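So my project ended up being on sleep and naps, which I picked mostly because I'm terrible at both. Ms. MacDonald said to choose something we'd stick with, and I figured I'd be going to bed every night anyway!

The plan was simple. I kept a sleep diary for 19 nights and wrote down when I turned the light off, when I woke up, and how I felt at breakfast on a scale from 1 to 7. Dima Karaki kept one too (she's a morning person, so it was kind of unfair). We both skipped naps the first week, then took one after school whenever we felt like it.
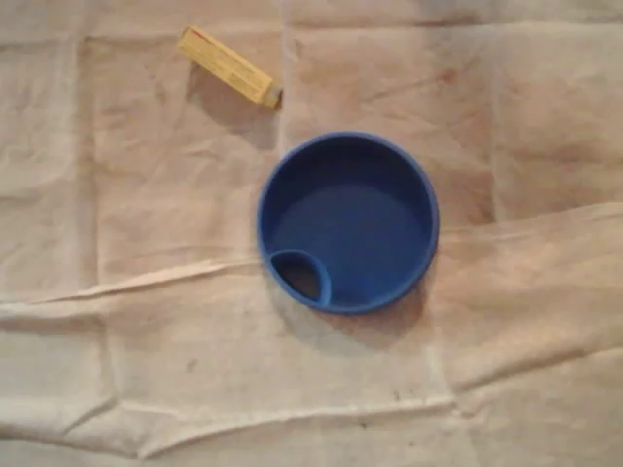
**Did the naps make it harder to fall asleep at night?**

Only the late ones did, at least for me. If I napped right after getting home I was fine, but anything after dinner and I'd be lying there past midnight, thinking about math.

Dima's numbers barely moved, so I can't say this works for everybody. Also I forgot to fill in 2 mornings and had to leave them blank, and my scores dropped a lot the week of the Derkadow trip, when we all slept on a gym floor. I left those in but marked them with a star.

If I did it over I'd get more people. Lorne McKinnon offered and then lost his notebook. I'd also write down what I ate, especially soda, which I'm pretty sure messed up a few nights.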